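The Bin, in Three Parts

Every household, classroom and break room has a place where the small stuff goes. Ours is a wire mesh bin on a green table, and it has never once been on anyone's list of things to do. Things arrive in it. They seldom leave. The original plan, in December, was a bin for balls. I still have the label I made for it, which says BALLS, and I have stopped looking for somewhere to stick it.

Takeshi Ogura, who shares the room with me and has stronger views on storage than I do, wanted a lid. I wanted a second bin. We settled on doing nothing, and the gallery starts there. Click any picture to make it larger, though I can't promise it gets any tidier.

1. The cloth question
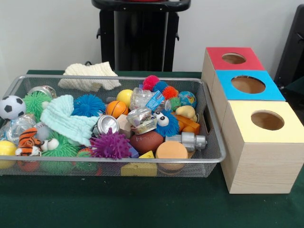 Textiles were never part of the deal. A bin of balls is easy to live with: you reach in, you get a ball, you go away. Put one piece of knitting in and the whole pile changes its habits, and we have two, the cream one slung over the back rim and the mint one flopped across the toys as if it had come home from a long shift. Ogura's position is that they keep the dust off. Mine is that they hide whatever we are looking for, which last month was the tape measure (found in a coat). The big purple ball with the soft spines has at least had the sense to stay up front where a person can get at it. The crushed can right behind it belongs in the recycling, and I have said so out loud in an otherwise quiet room.

The stack of wooden boxes to the right of the bin is the tidy end of the table. I would like it noted that it was my idea to stack them.

A word on the bin itself, as two people have written to ask. It's mesh, it has a rolled rim, and the great thing about mesh is that you can see what has sunk to the bottom without digging. This is also the trouble with mesh. Before it we had a canvas tub from Netton, which let us believe for a whole winter that we owned very little. Then we tipped it out. The old inventory sheet, which Ogura keeps in a folder marked Ichikawa for reasons of his own, puts the contents of the entire cupboard at 216 pieces, and I assure you it didn't feel like a small number from floor level.

2. The residents

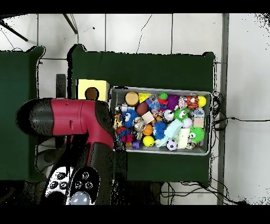
Eyes are what make a thing hard to throw out. I can part with a plain ball in seconds, and I once cleared 44 things off a shelf before lunch with no regrets at all. But somebody along the way bought the kind with faces, and now every clear-out ends in a standoff. The blue fuzzy one with the large googly eyes stares straight up out of the left side of the bin like a diner trying to catch a waiter, and there are green ones of the same persuasion over toward the right. The tiger plush I consider management. On the other hand I feel nothing for the toy football, which could go tomorrow, and I'm only lukewarm on the little wooden cube.

As for the pale yellow box with the round hole in the top, I'm for it. A box with a hole in it has one clear idea about life. I have proposed that all small balls be posted through the hole until the box is full, at which point we would stop owning small balls. Ogura has asked for time to think – he has now had most of a season.

Sorting advice, for those who came to this page looking for some: we tried by color (too much green), by size (arguments), and by a scheme called Stesis that Ogura found in a magazine, in which you keep 100 things and thank the rest. We got as far as the thanking. Our present method is to put the balls in first and anything with feelings on top, and it holds up well until somebody wants a ball.

3. Everything else

Sports gear, in theory, has its own hook by the door. The soccer ball and the baseball have both chosen the bin, along with a clear bottle and an open can, and I have run out of ways to bring up the hook.
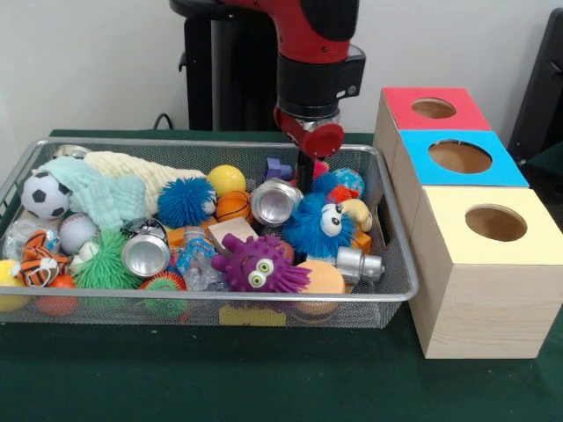

More from this room

The drawer of cables is next, once we can get it open. After that comes the shelf with the Wineo samples, and then the windowsill, if the light is good and Ogura is out.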